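Visit to the Listomo packing hall, open day

I went to the open day of Listomo on August 4, 2019. The company packs small household goods for shops and for people who order from home. The entrance was free, but they asked every visitor to sign a paper at the door. I came by bus from Flemska and the trip took 20 minutes.

First we were shown the storage room. The shelves go up to the ceiling and each shelf has a number. Our guide told us that there are 1661 places for goods, and that on a busy day in February they sent out 1000 parcels. I found this part a little long, because we stood close together and it was not easy to hear.

After this we came to the packing tables, and this was for me the most interesting part. I had expected bare metal tables. The one where I stayed longest had a bright green cloth on it, held near the back with a small metal binder clip, the same kind I use for my papers at home. The cloth had some creases and a few crumbs on it, as on any table where people work. A brown cardboard box was open there with its flaps folded to the outside. 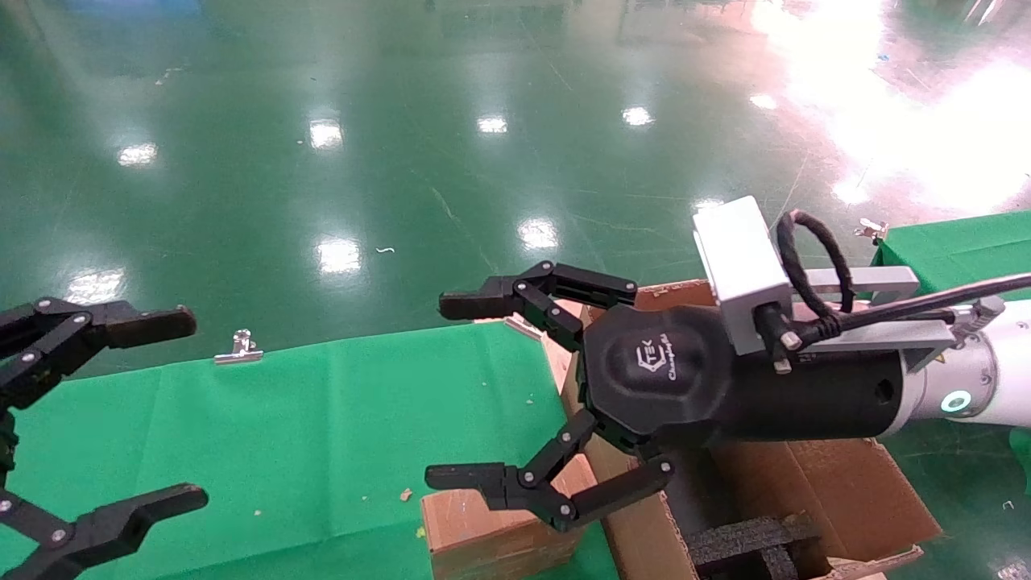 Packing a box by yourself

In the next room the visitors could try. We received a flat carton, a roll of tape and a glass jar, and we had to pack the jar so it would survive a fall from the table. I used too much paper and my box did not close well. The second time I folded the bottom flaps in the correct order and it was better.

The Altero cartons are sold in the small shop beside the exit. I bought two of them for moving my books. Coffee was served in the yard until four o'clock, and the bus back to Flemska stops on the other side of the road.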